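Prustau manipulation software group
Notes of the fortnightly meeting, Monday's session (2 May 2022)

Present: Sabina Herath (chair), Đạt Mạch, Junhao Qiu, Guoqing Yao. Rodrigo Leitão joined by phone from item 2 and kindly put up with the echo. Notes by Đạt.

1. Last meeting's notes
Agreed, with one correction from Guoqing: the planner timeout he mentioned was for Tudeo and had been written down under Kang. Sorry, Guoqing, that was my muddle.

2. Grasp planner (Tudeo)
Junhao has merged the branch that lets the planner choose a rim grasp when the object is a bowl or anything else with a thin wall. He took us through the change at a very civilised pace, for which we were all grateful. The old code always aimed for the centre of the bounding box, and with a bowl that means closing on thin air. The new code fits a curve to the rim and offers up to 5 candidate grasps, scored by how squarely the fingers meet the wall.
Sabina asked what happens when the bowl is already tilted. Junhao said the fit copes as long as enough of the rim is in view from the wrist, but the scoring still assumes a level opening and needs work. Rodrigo wondered whether we could borrow the pose from the tracker in Kang instead of fitting afresh each time. There was a long and friendly discussion about this, and we rather lost the thread at one point, but the feeling was that it is worth trying.
Action: Junhao to add tilt to the scoring. Rodrigo to send him the tracker interface.

3. Perception on shiny surfaces
Guoqing has gone through 104 logged attempts on the glossy marble-patterned table. Reflections are still giving us false edges, and the dark veining does the segmentation no favours either. He found that masking very bright regions before segmentation helps, though it also nibbles at the highlights on glazed bowls, so the mask will need to know what is table and what is crockery. Where one bowl overlaps another, the two are sometimes merged into a single object. Guoqing would like to keep the hardest cases as a regression set, and everybody thought this a lovely idea.
Action: Guoqing to put the regression set in the Flarnmont repository with a short readme.

4. Controller
Đạt reported that the release step now opens the fingers in 2 stages, with a short pause between them. The pause is a config value and can be set to zero by anyone who dislikes it. Sabina asked for the state name to be printed in the log as well as the number, having spent far too much of last week looking up what state 3 was.
Action: Đạt, state names in the log.

5. Any other business
Rodrigo asked whether the June release could include the replay viewer. Sabina is happy in principle if the tests are passing by then. Thanks to Junhao for the biscuits.

Next meeting in a fortnight, same room.

Attachment to items 2 and 3
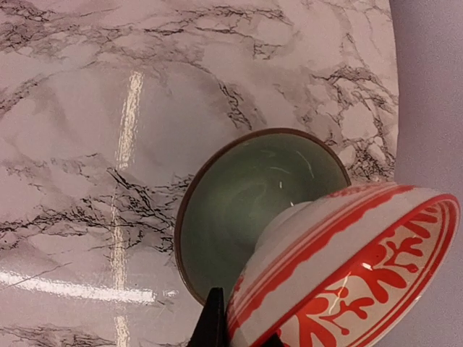

Wrist view, tilted red and white bowl over the green bowl, marble-patterned table.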